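Section 2. Planning and Budgeting for Your Puvent Gripper Kit

Read this section before you place an order. It covers hand-held grippers only. Arm-mounted units are in the Rallora supplement.

2.1 Decide how many stations you need

1. List the objects you plan to handle and the work surface for each.
2. Allow one gripper per station. Sharing one between stations slows the work and wears the pads faster.
3. Check that each tabletop is level and well lit from above.

Note: A plain table is fine. Do not budget for special benches.
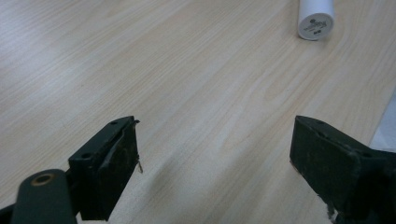 2.2 Budget for wear parts

4. Order spare finger pads with the first purchase. Pad coverings scuff and fray at the corners with use.
5. Plan to inspect pads every 1000 grips and record the count on the station log.
6. Order pads as left and right pairs – part 602 – and replace both at once.

Caution: Do not glue down a lifted pad edge. Glue can transfer to the object being gripped.

2.3 Set the order date

7. Allow 89 days from order to delivery for kits shipped from the Massawe warehouse.
8. Orders received after November are billed at the next year's price.
9. Send the completed planning sheet to Annick Wong at the Cladudden sales office. Keep a copy with your purchase order.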